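How to paint a room with emulsion

Getting the walls ready takes longer than painting them. Allow one day for clearing, filling and sanding, and a second day for the paint. A small bedroom can be done in a weekend by one person. A hall and stairs will need longer, and you will want proper access equipment for the stairwell, so that job is left out of this page.

Last updated July 2018

What you need

Matt emulsion for the walls
A 9-inch roller, frame and tray
Medium-pile sleeves, one for each colour
A 2-inch brush for cutting in
Ready-mixed filler and a flexible filling knife
Sandpaper, 120 grit and 180 grit
Sugar soap, a bucket and two sponges
Decorators' caulk and a gun
Low-tack masking tape
Cotton dust sheets
An extension pole for the roller

Plastic sheeting is cheaper than cotton, but it slides about underfoot and paint sits on it in puddles. Use it over furniture and keep cotton on the floor.

Working out how much paint to buy

Measure the length of each wall and add the figures together. Multiply the total by the height of the room. Take off the area of any large window, but leave the doors in, as they make up for what stays in the tray and the sleeve.

Most tins give a coverage figure on the back, in square metres per litre. Divide your wall area by that figure, then double the answer for two coats. A room with 17 square metres of wall, painted from a tin that covers 12 square metres per litre, takes just under three litres. Buy all of it at once and check that the batch numbers match. If they don't, mix the tins together in a large bucket before you start.

Clearing the room

Take out everything you can carry. Large furniture can stay if you push it to the middle and leave a gap of 90 centimetres all the way round. You need room to stand back with the pole.

Take down curtains, poles and picture hooks. Put the screws in a bag and tape it to whatever they came from. Turn off the electricity at the consumer unit before you loosen any socket or switch plate, and ease the plates forward only far enough to get a brush behind them. Tighten them again before the power goes back on.

Washing the walls

Mix the sugar soap as it says on the packet. Wear gloves. Wash from the bottom upwards, because dirty runs are harder to remove from a dry wall than from a wet one. Rinse with clean water and the second sponge, and leave the walls to dry overnight.

Old kitchens and rooms where people have smoked need a second wash. Water stains should be sealed with stain block once the leak has been put right, or they will come back through the emulsion.

Filling and sanding

Scrape out loose plaster with the corner of the knife. Dampen deep holes with a little water. Fill them in layers, letting each one harden, and leave the last slightly proud of the wall. Sand it back with 120 grit and then 180.

Run your palm over the repair with your eyes shut. You will feel a ridge that you cannot see. A lamp held close to the wall and pointed along it also shows up dips and bumps.

Use caulk where the wall meets the skirting or the door frame, and smooth it with a wet finger. Caulk can't be sanded, so wipe off the extra straight away.

Choosing a white

White paint comes in warm and cool shades, and the light in the room changes them again. A north-facing room makes a cool white look grey. Late sun turns a warm white yellow. Paint two coats on a piece of lining paper and move it round the room over a couple of days, including into the corners, where the colour always looks deeper.

A plain white wall can look slightly blue where it runs into shade, and next to beige furniture the difference is easy to see. Look at your sample beside the largest thing that will stay in the room before you buy.

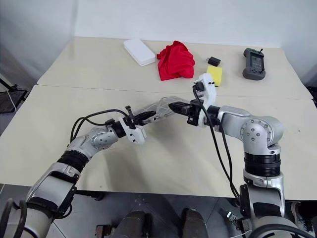 Cutting in

Stir the paint well, right down to the bottom of the tin. Pour some into a small kettle so that you aren't carrying the full tin up the steps.

Dip a third of the bristles and tap them against the side. Start a little way off the edge and bring the brush up to it in one slow stroke. Paint a band 7 centimetres wide along the ceiling, down the corners and above the skirting. Do one wall at a time. If you cut in the whole room first, the bands dry and may show as a frame round each wall.

Rolling

Wet a new sleeve, squeeze it nearly dry and pull off any loose fluff. Load it evenly in the tray. Begin near the top of the wall, by the window, and work away from the light.

Roll up and down in overlapping strips, a metre wide at a time. Finish each strip with a light stroke from ceiling to skirting without adding paint. Keep going until you reach a corner. Stopping halfway across leaves a line.

Pressing hard to get the last of the paint out of the sleeve gives you tramlines. Reload it instead.

The second coat

Wait for the time given on the tin, which is usually two to four hours. In November, or in a room with the heating off, leave it overnight. Open a window if you can.

Sand off any nibs with 180 grit, wipe away the dust and paint the second coat in the same order as the first. Peel off masking tape while the paint is still soft, pulling it back on itself at an angle.

Cleaning up

Scrape spare paint from the sleeve into the tin. Wash brushes and sleeves in warm water with a little washing-up liquid, and stand sleeves on end to dry. Between coats you can wrap them tightly in cling film.

Keep some paint in a clean jar for touching up. Write the colour, the room and the batch number on the lid.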